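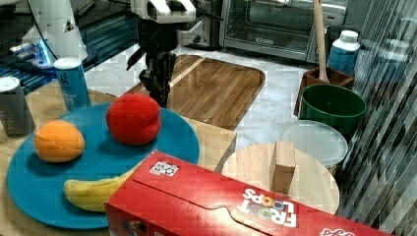 Kitchen station, tabletop work: gripper over the teal plate with the pepper, orange and banana; cereal box in front.

Rimell Shared Kitchen Robotics Project
Progress report to the Wolent Fund, second reporting period
May 17, 2026
By Na-rae Woo, project lead

This report covers the work on written operating rules for robot arms used at household-style stations. The grant pays for three things: a rule set that other small labs can adopt, a trial of those rules at our own kitchen station, and a short training course for operators. The rule set is in its second draft. The trial is under way. The course is behind schedule, and the reasons are given further down.

Rule set

The first draft had too many rules. Operators skipped the ones they thought were obvious, and a few of those were the ones we cared about most. Ji-hoon Tak and I cut the text to 20 rules, each short enough to fit on one line of the station card. The longer explanations moved to an appendix.

The rules that changed most since the last report are these.

Rule 3, start of session. The operator checks the emergency stop by pressing it, confirms the arm has halted, and signs the log. In the first draft a visual check was allowed. It no longer is.

Rule 7, hands and reach. No one reaches into the work area while the arm is enabled. This includes resetting an object that has rolled or tipped. The operator pauses the arm, waits for the status display to confirm, and then reaches in.

Rule 11, objects on the table. Only items on the station's object list may be placed within reach of the gripper. The list now covers produce stand-ins, closed food boxes, canisters and plates. Glass and anything with a blade are excluded for the whole grant period.

Rule 12, printed codes. Where an item carries a code label, the label is to be kept flat and clean. A lifted label is replaced before the next session, and the replacement is written in the log.

Rule 16, appliances. Any heating appliance on the counter stays unplugged during sessions. Hwa-young Joo asked for this after reading the first draft, and we agreed with her.

Trial at the kitchen station

We logged 264 sessions in this period, against a target of 192. Most were pick-and-place work with plates, boxes and produce stand-ins. The extra sessions came from adding an evening shift, which Yoon-hee Seo supervised.

Across those sessions the log holds 828 entries of all types, including routine ones such as the stop check. No injuries were reported. The most common rule breach was reaching in before the pause was confirmed. It happened mainly during resets, when the operator wanted to put an item back quickly and go on to the next attempt. We moved the status display closer to the operator's seat, and the evening shift reports fewer breaches. The day shift has not been reviewed yet.

The second most common problem was clutter. The counter behind the table is meant to look like a real kitchen, so it holds boards, bowls and utensils. The first draft did not say which of these counted as part of the work area. Operators on different shifts read it differently, and one shift cleared items the other expected to find in place. The second draft settles it — anything the arm can touch at full reach is in the work area, whether or not the task uses it.

Tall items near the edge of the reach zone still need a clear rule. Ji-hoon has proposed a height limit. I would like another month of log entries before we write one.

Training course

The course was planned for this period and has not started. Ok-hee Lim wrote the first two units, but both were based on the old numbering and had to be redone when the rules were cut. Unit one is finished again. Unit two is half done. We expect to run the course for the first time in October, with operators from our own site and from Ustell.

Budget

Spending is within the approved amount. We moved part of the travel line into equipment to pay for the new status display, with the fund's written approval. The course line is mostly unspent and we ask to carry it into the next period.

Next period

Finish the review of the day shift log. Complete units two and three. Send the second draft to Stojanovska for outside comment, and publish it with the comments attached. If the height rule is ready by then it will go out with the same draft.

Comments (3)

Hwa-young Joo
Please put the appliance rule on the station card in bold. It is easy to miss where it is now.

D. at Ustell
Does Rule 7 apply when the arm is enabled but parked? We have been arguing over this one.

Na-rae Woo
Yes, it applies. Parked is still enabled. I will add that to the appendix.

Related items
Progress report, first reporting period
Station card, second draft
Object list and how to request an addition
Session log template
Notes on emergency stop checks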